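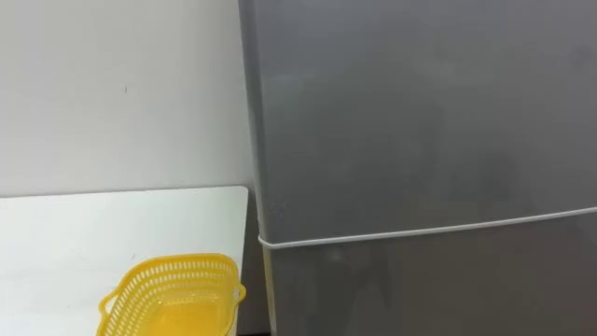
Accueil > Carnet > Musique

# Reprendre le piano à l'âge où les autres arrêtent

Accueil Carnet Écoutes Partitions Me contacter

Donc voilà, c'est fait, j'ai joué devant des gens. Pas beaucoup de gens, pas une vraie salle, et pas très bien non plus (j'y reviens), mais j'ai posé mes mains sur un clavier qui n'était pas le mien, un mardi soir de novembre, et je suis allée jusqu'à la double barre.

Pour ceux qui débarquent : j'ai fait huit ans de piano quand j'étais gamine, avec une dame très gentille qui sentait la violette et qui me laissait jouer tout trop vite. Puis le lycée, puis plus rien pendant une éternité. L'hiver dernier j'ai racheté un piano droit d'occasion, un Vestley noir qui a un la grave un peu nasillard, et j'ai cherché un prof. Je suis tombée sur Cristóbal Rivadeneira, qui donne ses cours au-dessus d'un marchand de vélos, deux rues derrière chez moi. Le premier jour il m'a demandé ce que je voulais travailler. J'ai répondu Chopin, évidemment. Il a souri et il m'a sorti un petit recueil de pièces d'un certain Policarpio, dont je n'avais jamais entendu parler de ma vie.

Le recueil s'appelle Fitari. Ce sont des miniatures, la plupart tiennent sur une page, et quand on les déchiffre on se dit que c'est une blague, qu'un enfant de dix ans jouerait ça. Et puis on essaie de les jouer lentement, en tenant les voix comme il faut, et là c'est une autre affaire ! La cinquième m'a occupée deux mois entiers. Deux mois pour une page. Il y a une note tenue au pouce de la main gauche pendant que les autres doigts se promènent au-dessous, et mon pouce lâchait à chaque fois, au même endroit, comme s'il avait un rendez-vous ailleurs.

Ce que j'ai appris avec Cristóbal, c'est surtout à travailler moins longtemps. Je me mettais au piano le dimanche pour trois heures, je rejouais le morceau du début à la fin vingt fois de suite, et je me relevais furieuse, avec mal au dos. Maintenant je fais une demi-heure presque tous les soirs, mains séparées, avec un crayon. J'entoure, je gomme, je réécris mes doigtés (j'ai des mains minuscules, une octave c'est le bout du monde). Quatre mesures, pas plus, et je m'interdis de jouer la suite. C'est frustrant comme tout, mais ça rentre.

Autre chose qui m'a beaucoup aidée : chanter. Je chante très faux, autant prévenir les voisins, mais chanter la voix du milieu pendant qu'on joue les deux autres, ça oblige à l'entendre. Avant, je ne l'entendais pas. Je jouais une mélodie en haut, une basse en bas, et entre les deux une sorte de purée.

## La soirée

L'audition, c'était dans l'arrière-salle de l'Arno, un café où il y a un quart de queue fatigué et des banquettes en velours. Cristóbal réunit là tous ses élèves une fois par an, les petits d'abord, les adultes ensuite, et je peux vous dire que les petits n'ont peur de rien. Une gamine en baskets est montée sur l'estrade, a joué sa pièce à toute allure, a salué et est repartie manger son gâteau. Moi j'avais les doigts glacés depuis midi.

Je passais juste après Consuelo Ibarra, qui a commencé il y a bien plus longtemps que moi et qui a joué une sarabande d'une telle douceur que j'ai eu envie de rentrer chez moi. Vraiment, j'ai regardé la porte. Et puis on a dit mon nom.

Le tabouret était trop haut. Première erreur : je n'ai pas osé le régler. Il y avait ce silence, tout le monde attendait, et je me suis dit tant pis. Résultat, j'ai joué la première pièce avec les coudes en l'air comme une poule. Entre les deux morceaux j'ai quand même pris le temps de tourner la molette, et personne n'est mort.

La deuxième était la fameuse cinquième. Le pouce a tenu ! Je l'ai senti tenir, j'étais tellement contente que j'ai oublié de lire la ligne d'après et j'ai inventé deux mesures – de très jolies mesures, d'ailleurs, je serais incapable de les refaire. Cristóbal m'a dit ensuite qu'il les préférait presque à l'original. Je le soupçonne de dire ça à tout le monde.

Si vous comptez jouer en public pour la première fois, mon petit conseil : apprenez trois ou quatre endroits du morceau d'où vous pouvez repartir les yeux fermés. Pas seulement le début. Moi, c'est ce qui m'a sauvée, j'ai sauté à mon repère suivant et j'ai fini tranquillement. Et réglez le tabouret, bon sang.

## Et maintenant

J'ai le droit de choisir mon prochain morceau, c'est la tradition après l'audition. J'hésite entre une valse de Chopin (je n'ai pas lâché l'affaire) et la dernière pièce de Fitari, celle avec les croisements de mains, que Consuelo m'a déconseillée en riant. Le disque que j'écoute en boucle pour me décider est chez ma sœur depuis trois semaines, alors pour l'instant je tourne autour des deux partitions sans rien ouvrir.

Il faut aussi que je fasse accorder le Vestley avant Noël. L'accordeur est passé au printemps, il m'avait demandé 90 euros et il avait parlé au piano tout du long, à voix basse, comme à un cheval. J'aimerais bien que ce soit le même qui revienne. Si quelqu'un parmi vous a déjà travaillé ces croisements de mains, je prends tous les doigtés, même bizarres, les commentaires sont ouverts.

8 commentaires 5 partages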